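Last updated: 2018-12-20

I have spent most of November teaching a robot to pick up a chess piece, and I would like it on record that the robot does not know how to play chess. I get asked. My mother-in-law asked. It doesn't know a bishop from a salt shaker, and for the purposes of this work neither do I.

The method is called Liver. It was supposed to be a placeholder name, typed in late one evening next to a plate of liver and onions, and then it went into a folder path and then into four config files, and now it's Liver forever. The idea is simple enough. You train the grasping policy in simulation, and each time it botches a grasp you save the setup from just before the botch and start more of the training from there. Most practice runs are spent on things the arm can already do. Liver spends them on its worst moments, a bit like my piano teacher did.
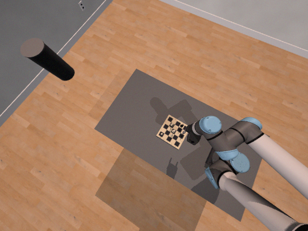
Ornanska Notes, No. 4

Chess pieces are a nasty test for this. They're small, they stand close together, and a gripper coming in for one has to get its fingers past the neighbors. I also wanted shadows in the renders, because my earlier policy (Cisano, rest its soul) was trained under flat, even light and fell to pieces the first time I gave it a proper lamp. It would reach very confidently for the dark patch beside the pawn. I watched it do this for two days before I believed it.

So, the result. I ran 807 test grasps with Cisano and the same 807 with Liver, same starting layouts, same lighting. Liver came out ahead, by less than I'd hoped and more than I'd feared. It gained the most on crowded layouts and almost nothing on lone pieces, where Cisano was already fine. It's also slower. It hovers. It will hang over the board like a man choosing a chocolate, then go down and get the thing. 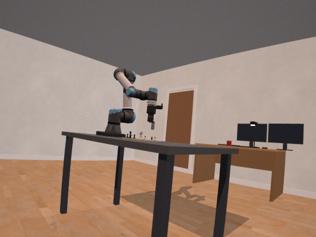 Does any of this work on a real arm?
I don't know yet. Everything so far is simulated, and real fingers slip in ways my contact model has never heard of.

The hovering bothers me more than it should. My first guess was that restarting from failures makes the policy timid, so I mixed ordinary starts back in, half and half. It hovered a little less and knocked over a little more. I've left it at that split for now.

The other complaint is disk space. Saving every near-disaster adds up, and the old machine, Ó Dubhghaill, which I named myself and still can't spell without looking, filled up 2 times in one week. I now throw away any saved start the policy has since managed twice in a row. That took an afternoon to write and I should have done it first.

Next up is trying pieces that have already fallen over, of which I have a large supply.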